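The Great Linen Closet Sort

Oct 28, 2023

I finally did the linen closet!! I have been putting this off since September, when we moved into the Gellinstead place and I shoved every towel and sheet we own onto the shelves just to get the boxes out of the hallway. Yesterday I pulled the whole lot out onto the bed and it was SO satisfying.

First surprise: we own 18 bath towels. There are two of us. I have no idea how this happened, though I suspect the Flinano outlet (I can't walk past a bin of marked-down towels, I just can't). We're keeping 7, plus the beach ones, and the rest are going to the animal shelter over on Ra Street, which is always asking for old linens.

My method, if you can call it that, was to pick up each thing by a corner and let it hang. You see everything that way — the frayed hems, the thin patches, the stains you've been folding to the inside for years. Then it goes on the keep pile, the donate pile or the soak pile.

The soak pile got pretty big. I'm using the Clenar powder my sister-in-law swears by, a scoop in a bucket of warm water, overnight, and then a regular wash. I really want to save the pale lavender cloth. It's such a pretty color and still has that soft fuzzy feel, but oh, those brown spots.
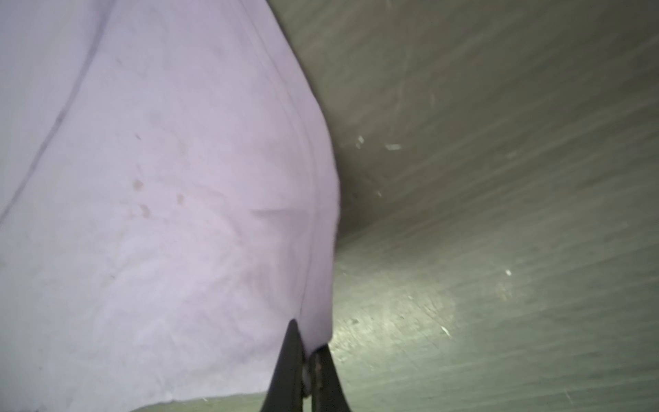
Lavender cloth, three stains and some fainter blotches. Into the bucket it goes!

I'm guessing tea. If the spots don't budge after two soaks I'll cut it up for dust rags, and I'll be a little sad about it.

Next up is the pillowcases — I can match maybe half of them. Wish me luck!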